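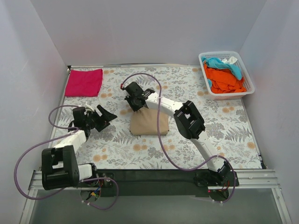
How long should a new sourdough starter be fed before the first bread is baked with it?

Wait for 14 days, says Florin Gavrilă, even if the bubbles come much earlier. In the first week the jar can rise very strongly and then go flat again, and many beginners throw it away at exactly this moment.

Gavrilă has baked in Jilley for 12 years. His bakery, Gatico, opens at six in the morning and has usually sold the last rye loaf before lunch. I met him on a Tuesday afternoon, when the ovens were off and he had time to sit down with a coffee.

"I did not learn this in a school," he told me. "My grandmother had a clay pot behind the stove. She never weighed anything. When I asked her how much flour, she said, enough flour."

He does weigh everything now. A bakery cannot work with "enough", he explained, when two people share the shifts and both must get the same dough. For the home baker he is less strict. Equal weights of flour and water, once a day, in a clean jar with a loose lid. He prefers wholemeal rye for the first days and changes to strong white flour later, little by little.

I asked him about the smell, which worries so many people. "At the beginning it can smell like old cheese, or like socks. This is normal. After some days it goes to yoghurt, then to apples. If you see pink or orange colour, or mould, then you throw it out and wash the jar very well."

His colleague Shoaib Jadoon joined us after he had finished the cleaning. He came to the bakery four years ago from a hotel kitchen, where all the bread was made with dry yeast, and he remembers that the slow dough made him nervous. "In the hotel I could tell the chef, the rolls are ready at seven. With sourdough you must look at the dough, and the clock is only a help. In winter I was always too early."

Both men agree that cold kitchens are the most common problem. Jadoon keeps his own starter at home on top of the fridge, and in the weeks when he does not bake he puts it inside the fridge and feeds it every Sunday. Gavrilă has also dried some of his on baking paper. He showed me the flakes in a paper envelope with the date 25/08/2020 written on it in pencil. "It is my insurance," he said. He has not needed it yet.

In September they will begin an evening course in the back room of the bakery. The places are few and the participants should bring their own jar and an apron.

Before I left, Gavrilă gave me a spoonful of starter in an old mustard glass. I fed it the same evening, with rye.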